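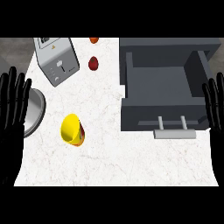 White marble countertop with faint gray and pinkish veining, seen from above.

Product Review: Dirnatura Stone Sealer and Daily Cleaner Set
Hernthorpe Household Testing Office
Prepared by Elvira Flores. Reviewed by Ramil Macapagal.
Published Sunday, March 6, 2022

The Dirnatura set contains one bottle of penetrating sealer, one bottle of daily cleaner, two cotton cloths and a folded instruction sheet. It is sold for use on marble, limestone and travertine in kitchens and bathrooms. The office bought its sets at the regular retail price of $30 and received no payment or free goods from the maker.

Marble remains a popular choice for home kitchens in our service area, and questions about its care make up a large share of the mail we receive on surfaces. Most of these letters concern two kinds of damage that are often confused. A stain is color that has soaked into the stone. An etch is a dull mark left when an acid, such as lemon juice or vinegar, wears away the polish. A penetrating sealer slows the first and does very little about the second. Readers who are mainly troubled by dull rings under glasses should keep this in mind before buying any product of this type.

How the set was tested

Flor Agudelo applied the sealer to polished and honed marble tiles in November, following the instruction sheet. The tiles were left for the full curing period before testing began. Coffee, olive oil, red wine, beet juice and lemon juice were placed on separate areas and wiped away at set times, the longest being overnight. Untreated tiles from the same box were used for comparison. The daily cleaner was then used on all tiles for the rest of the winter.

Two other sealers, from Estik and Hrubý, were tested in the same way. A full comparison will appear in a later bulletin.

Results

On polished marble, the treated tiles resisted coffee and wine well. Spills wiped up within the hour left no mark that our reviewers could find under a desk lamp. Wine left overnight produced a pale shadow on the treated tile and a clear purple stain on the untreated one. Olive oil was the hardest test. It darkened the honed tile even where the sealer had been applied, though the spot was smaller than on bare stone and faded with the use of a baking soda paste.

Lemon juice etched every tile, sealed or unsealed. The front label promises "complete kitchen protection." In our view this wording is too broad. The instruction sheet does state that acids may dull the finish, but the warning is printed on the back, in small type, below the storage advice.

The daily cleaner was satisfactory. It removed light grease without streaks and has a mild scent that most of the staff found pleasant. Montri Jaidee noted that it left a faint film on honed stone when too much was used, and that a second pass with a damp cloth cleared it.

Ease of use

The sealer is wiped on, left for 5 minutes, and buffed off. The timing matters. Where the liquid was allowed to dry, it left a cloudy haze that took a good deal of rubbing to remove, and the sheet gives no advice on this point. Owners of long counters should work in short sections. The cap on the sealer bottle is poor -- it dripped down the side at every pour -- and the cloths shed lint until they had been washed once.

One bottle holds 600 milliliters, enough for two coats on an ordinary kitchen counter with some left over. The maker advises a fresh coat every year. Water placed on our polished tiles still beaded at the end of the test, but we cannot yet speak to a full year of wear.

Comments from readers

In our last survey of stone care, more than 189 households replied. Many reported that they had never sealed their counters at all. Vibeke Hallgrímsson, who handled the replies, has asked that readers send the type of stone and its finish along with any question.

Rating: Good

The office recommends the Dirnatura set for polished marble. Owners of honed marble who cook often with oil may wish to wait for the comparison bulletin. Before treating any counter, apply the sealer to a small hidden spot and check it in daylight the next day.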